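Laundry Notes: Folding Knits and Thin Cottons

Rillcombe Textile Care newsletter, Oct 14, 2023

Most of the questions received after the May issue concerned folding, in particular how to get a soft garment to hold a rectangle. The method below suits jersey, thin cotton and light blends. It needs a flat surface, a container for the unfolded items and a clear back corner for the finished stack.

Work on a hard, smooth top. A bedspread or a padded ironing board lets the fabric sink and drags the lower layer out of line. The container goes in a back corner, where it does not interfere with the reach. Take one item at a time and leave the others in the container until the current one is done.

Start by holding the cloth at its left and right ends and drawing it out level across the surface. Tension should be light. Jersey stretched hard at this stage springs back after the fold and leaves a wavy edge.
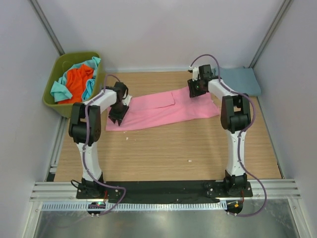 Pink cloth held at both ends, with one layer folded over. Orange and teal garments in the basket.

Once the doubled layer is lying flat, run a hand from the middle toward each end. Lift and reset any diagonal crease now; pressing down on it only sets it. Then fold the ends in and bring the cloth down to its final width. For shelves 900 mm wide, the Urnska chart gives six stacks side by side with a small gap between them – enough to pull one out without disturbing its neighbor.

If an item bunches up, do not try to correct it from the folded state. Open it, find the label and use that end as the reference for the next attempt.

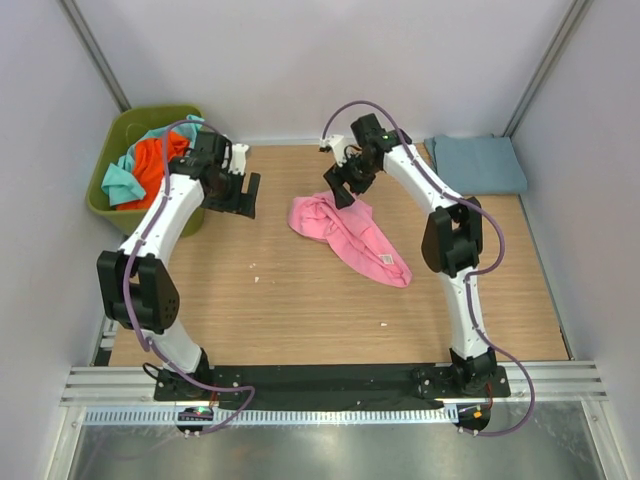 Finished pieces go flat against the back of the surface, with the layered edges all facing the same way. This makes a missed layer easy to spot before the stack is moved. Heavier cloth belongs at the bottom, thin jersey on top.

The Baloyi folding card (sheet 606) has been reprinted with larger diagrams and is available at the Beseo counter. The earlier printing remains valid except for the sleeve step, which now comes before the first lengthwise fold.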